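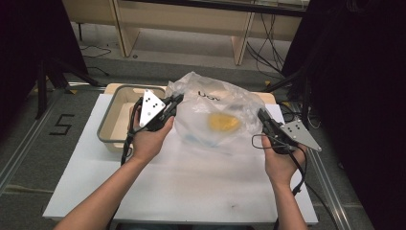
Furudell Zip Bags, 6 Litre: Review After Four Months

Price paid: £129 for a carton of 1,000
Supplier: Jellar

We run a small parts store for a bicycle and mobility scooter repair shop, and most of what we keep is small enough to lose. Bearings, cable ends, brake pads and valve cores all go into clear bags, and the bags go on shelves by part number. Until March we used the Gatel press-seal bag, which Jellar has stopped stocking. The Furudell was offered as a direct replacement at the same carton size.

Material and fit

The film is clear polythene with a slight blue cast when several bags are stacked. It is a little stiffer than the Gatel. The side welds are straight and the bags in our carton were consistent in width, so they file properly in the shelf boxes. Two bags near the bottom were stuck together along the weld and had to be thrown away.

Clarity is good. A printed label placed inside can be read through the film under the strip light without taking the bag off the shelf. After four months the bags nearest the window have not yellowed.

Closure

The seal is a double track with no slider. It closes with firm thumb pressure from one side to the other, and the second track gives a faint click. With dry hands this is reliable. With grease on the fingers it is not, and Yanling Kang, who does most of the bench work, now wipes down before she bags anything. Opening is the weaker point. The two lips are the same height, so there is nothing to catch with a fingernail. The Gatel had one lip longer than the other — a small thing, but noticeable by the fortieth bag of the afternoon.

I opened and closed one bag 1,000 times over several evenings. The outer track began to lift at one corner towards the end. The inner track still held water when the bag was turned upside down over the sink.

Load

Heavy contents are fine if they are smooth. Chainrings and anything with teeth will go through the film within a week or so of handling. For those we have gone back to card boxes.

Writing panel

There is a white panel on the front. Ballpoint skids on it. A Kirkegaard fine marker takes well and dries quickly, but cannot be removed afterwards, so a reused bag needs a label stuck over the old number.

Packaging

The carton is the poorest part of the product. The bags are packed flat in one block with no inner sleeves, and once the top is open the whole lot collects dust. Meinrad Lehner cut a slot in the front of ours and taped the lid shut, which works well enough.

Verdict

Good film, sound seal, awkward to open. I have ordered a second carton, and would pay slightly more for an offset lip.

Four out of five.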